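Week 3 handout: Squad registration and the short-term deal

Last week we left Bekano Rovers with 16 players under contract and a coach who wanted 20. Today is about how a club signs people it can't really afford.

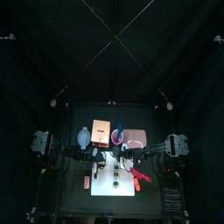 A short-term contract runs for a fixed number of weeks, usually to the end of the season. The player gets a wage and a locker. The club gets a body for the bench. Terms pull in opposite directions, like the two wires crossing over that table: the agent wants length, the club wants an exit, and they meet somewhere in the middle. Read the Pasier clause (reader, part 3) before you tell me it's simple.

Now the loan. The parent club keeps the registration and, if it has a good lawyer, the right of recall -- generally used the morning before a cup tie.
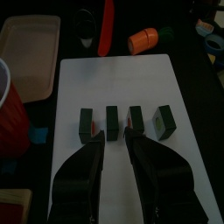 Four green blocks on a white board

Work through the Sendeck case at home. The club drew 3,387 to its July friendly, paid its loan striker $400 a week, and was surprised when he left. Who held his registration? Who paid his insurance? "The agent, Gu, said it was fine" has been tried as an answer, and it got the grade you'd expect.
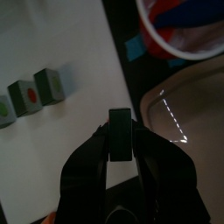 For next week

Bring a one-page draft of a loan agreement, recall clause included. Spell the player's name the same way throughout.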